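En Vekumano llaman «el tablero» a su banco de pruebas, con el tono que otros reservan para un suegro. Llevan desde abril enseñando a dos manos robóticas a montar piezas sobre él, y la persona que dirige el ensayo, que prefiere no dar su nombre («ponga usted *el laboratorio*»), resume el método sin solemnidad: «Alguien guía los brazos a distancia, se graba todo y luego el modelo intenta imitarlo. Es como la autoescuela, pero con peores alumnos».
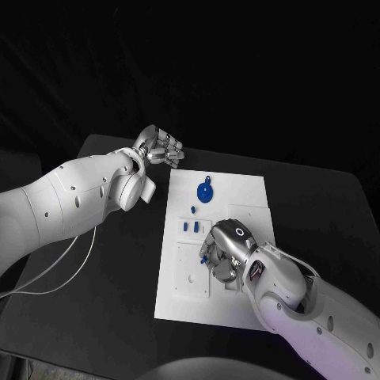

¿Cuántas demostraciones hacen falta? Mil por tarea, repartidas entre posiciones de partida distintas.

«Con menos, el modelo aprende el sitio y no el gesto», explica. Las piezas azules viajan entre soportes blancos y cada agujero es un examen. Los clavijas finas son las peores – «la mano las tapa justo cuando más falta hace verlas» – y por eso el equipo anota también los intentos fallidos.

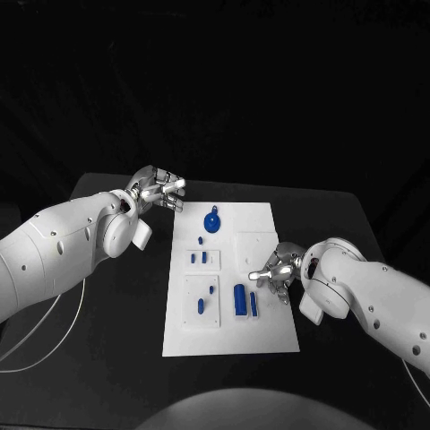 ## Un resultado modesto

Cambiar de sitio las placas entre grabaciones dio más fruto que alargar el entrenamiento. El error medio al insertar bajó un 23 %. «Dos años de propuestas para descubrir que convenía mover los muebles», suspira. El informe, llamado Trollano por motivos que se niega a aclarar, incluye las grabaciones completas. 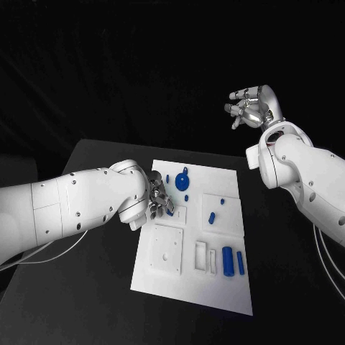
Desde Wotbridge objetan que un fondo negro y una mesa despejada de trastos ajenos favorecen a cualquier modelo, y piden repetir la prueba con luz de taller. El laboratorio lo admite. «Tienen razón, qué fastidio. Ya hemos pedido las lámparas».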